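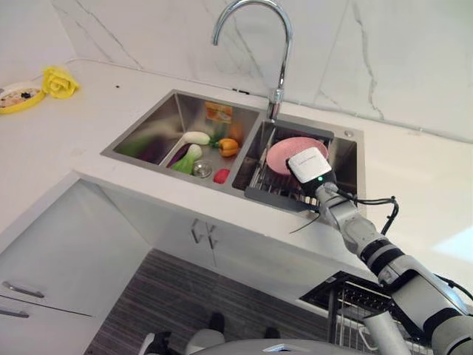
Vegetables in the left basin, faucet over the right.

Section 4: Setting Up the Silent Auction

Applies to the Brisesport bidding kit, as used at the Endthorpe Winter Supper and other evenings where people pay too much for a fruit basket in the name of charity.

Before you start, find the lot cards, the bid sheets and the pens. The kit ships with 100 pens. You will end the night with fewer.

1. Number every lot before it goes on a table. Tape the number to the table as well as the item, as guests like to pick things up and wander.

2. Set out no more than 8 lots per table. Leave an elbow's width between bid sheets.

3. Write the opening bid on the top line of each sheet. Half the retail value is usual. For items with no known retail value, such as the Christodoulou watercolor, pick a figure and look confident.

4. Fill in the minimum raise. If you leave this box blank, someone will raise by a quarter and be very pleased with themselves.

5. Put the Pusine cash box at the checkout table and test the lock. Keep the spare key somewhere other than inside the box.

6. Open bidding when the doors open. Announce the closing time twice during dinner and once more after the dancing starts.

Note: Bidder numbers run from 1 to 900. Do not reissue a number when a guest leaves early. They may have won the canoe.

Caution: Close every sheet on a table at the same moment. Draw a line under the last bid, initial it and take the sheet away. A guest still holding a pen is not a valid reason for an extension, even if he is on the host committee.

7. Match the winning numbers to the guest list, then post the results beside checkout.

8. Release an item only against a paid receipt. Staple the bid sheet to your copy.

If two bids share a line, see Section 5, Disputes.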